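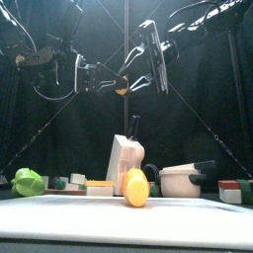 My sister says I only go to open days for the free coffee, and that a person who owns two working knives has no business getting excited about a knife block. Fair enough! But I'd been meaning to see the place at Tritemstead since July, and on Friday, January 31, 2020 I finally had the day off, so off I went.

The drive from Prinness is 17 miles and should be easy, except that the turn for the Burkeck building is right after a bridge and I sailed past it (twice). Parking is round the back – ignore the sign at the front, it sends you to a tire shop.

Inside, they had opened up the showroom and the long hall behind it. I'd expected rows of shiny pans and somebody with a microphone. Mostly it was tables of kitchen things and toys, and people standing about chatting, which suited me fine. The sheet they hand you at the door says the stockroom holds almost 3000 items, and I believe it, because the shelves go up higher than I'd want to climb.

My favorite was the white knife block, a tall one with a slanted top and the outlines of a fork and other utensils molded into the side. I'm a sucker for that sort of thing. Mine at home is a brown lump that came with the apartment, and I've been looking for a replacement that doesn't look like a brown lump. I did ask if they'd sell me one on the day. No luck, but I was given a catalog and told to look up number 1281, so that's my evening sorted.

Right in front of it lay a yellow toy cylinder on its side, a bit more orange along the curve than on the flat end. My nephew had a whole bucket of bright shapes like that, and I've stepped on most of them in socks.

After that I had lunch in the cafe next door, Dobre, where the soup is 8 dollars with bread and worth every cent. Get there before noon if you can – by half past there was a line out to the coat rack, and the bread was gone by the time the couple behind me got to the counter.

The stockroom tour was full when I came back, so I've put my name down for the next one. I'm taking my sister. She can have the coffee.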